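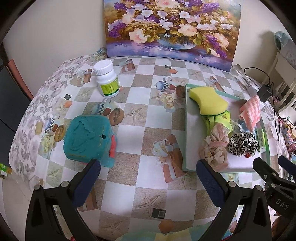

Figueiredo

**Skimard Rack 60 - newspaper and periodical display stand**

The Skimard Rack 60 is a floor-standing display unit for daily newspapers, weekly papers and magazines. It is supplied to newsagents, public libraries, hotel receptions and hospital shops, and holds up to 60 copies of a standard tabloid at one time. Broadsheet titles may be displayed folded once, with the masthead facing the customer.

The unit is delivered in 2 sections, which are joined with the bolts provided. Assembly requires a cross-head screwdriver and should be carried out by two people on a level floor. The tiers are set back from one another so that the front page of each title remains readable to the fold. Tiers may be raised or lowered by one notch without removing the stock.

**Specification**

- Frame: powder-coated steel, grey or black
- Tiers: adjustable, with front lip and clear price strip
- Header panel: removable, accepts printed card
- Feet: rubber, with optional locking castors
- Use: indoors only

**Late editions**

Retailers who receive more than one edition of the same title in a day should order the divider set, sold separately. Each divider carries a tab on which the edition may be marked. The early edition can then be withdrawn for return while the later one stays on sale. The divider set is also suitable for libraries that keep the previous day's papers beside the current issue.

Dividers made for the earlier Dellum stand do not fit the Rack 60. Customers replacing a Dellum stand may keep their existing header cards, as the panel size has not changed.

**Ordering and delivery**

Orders are accepted from trade customers and public bodies. Delivery is made from the Keltley depot to the ground floor of the address given on the order. Customers who need delivery to an upper floor should say so when ordering - the carrier cannot arrange this on the day. Damage must be reported in writing before the unit is assembled.

The black finish was out of stock during September and is again available. Orders already placed for black units will be filled in the order received, and there is no need to submit them a second time.

**Guarantee and spare parts**

The frame is guaranteed for two years from the date of delivery. The guarantee does not cover price strips, castors or damage caused by outdoor use. Replacement strips and feet can be ordered singly from the spare parts list, quoting the number stamped on the rear crossbar.

Page revised 10/28/26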